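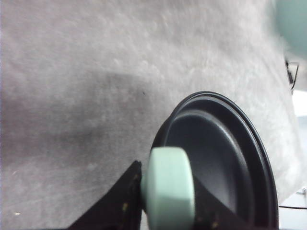

Fingers on the green block, black dish behind.

Isura Support Portal
Ticket: Gripper reports "object held" with nothing between the fingers
Product: Isura two-finger gripper, Dridby controller
Site: Estar, test bench
Opened by: Noemi Sartori
Assigned to: Rosario Piras
Status: Resolved

Noemi Sartori, 09:10
The gripper has started reporting a grip when it has nothing in it. On a close command the fingers stop short, the controller sets the held flag and the arm carries on to the place position as if it had a part. It then opens over the dish and logs a good cycle. We only noticed when the cycle count and the parts count stopped matching.

It picks real parts normally. The block goes in and out of the dish without trouble and the held flag is correct for that. The fault is only on an empty close.

It first showed in January, after the 2,000 cycle service. I can't say for certain that it wasn't there before. The controller was updated at the same service, so there are two changes to look at and not one.

Rosario Piras, 09:55
Thanks. Please send the finger position reading from an empty close, and tell me whether you see a gap by eye at the end of it. Please also check whether the arm was stopped from the pendant or by the program. If it was the program, take it out of auto before anyone reaches in. A false held flag means the next move can start straight away.

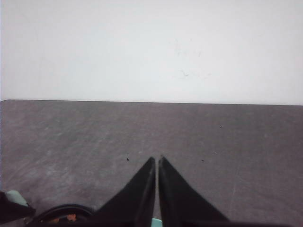 CHECKS DONE ON SITE

Noemi Sartori, 11:20
Arm is in manual and the auto key is with me.

Empty close leaves a narrow gap and you can see the table through it. Position reads 3 mm. The fingers are not touching each other anywhere I can see.

Power cycled the controller: same result.
Cleaned the finger faces and the slides: same result.
Closed at the lowest speed: same result.
Closed with the arm raised well clear of the table, in case the tips were catching: same result.
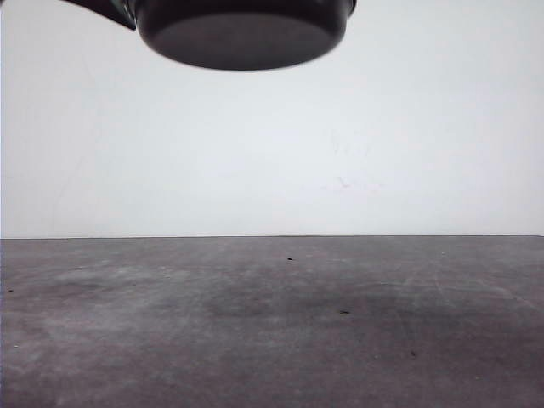 Gripper raised, side camera.

Graziella Melis has looked at the wrist cable and the connector is seated properly. She could move the fingers by hand with the power off and says they come together with no stiff spot.

Rosario Piras, 13:05
If they close fully by hand then I don't think it is mechanical. My guess is the closed position was taught with something in the way, or was carried over from an older set of fingers. The controller thinks 3 mm is the end of travel plus a part. Can you tell me which fingers were fitted at the service, and who did the work?

Noemi Sartori, 13:40
Lo Presti did the service. Their sheet says new fingers, same part number. There is nothing on it about re-teaching the closed position.
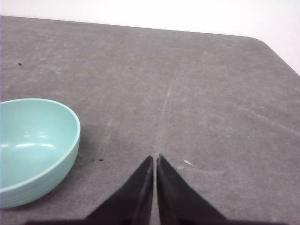

Position beside the green bowl, gap still there between the tips.

Same gap over here, so it does not depend on where the arm is.

Rosario Piras, 14:15
Please do the following with the arm in manual:

1. Clear the stored closed position (Gripper > Setup > Limits).
2. Run the teach routine with nothing between the fingers and hands well away.
3. Set the held threshold back to the default.
4. Do an empty close and read the position before going back to auto.

Noemi Sartori, 15:30
Done. The position now reads zero on an empty close and the held flag stays off. With the block in, the flag comes on as it should. I have left it running empty closes at reduced speed.

Noemi Sartori, 17:05
500 empty closes, no false flags. Back in auto with the part count check switched on.

Rosario Piras, 17:20
Good. Closing this as a setup fault after a finger change. I have asked Manuela Rizzi to add the re-teach step to the service sheet and to send the new version to Lo Presti. Reopen the ticket if the reading moves off zero again - attach the controller log if so.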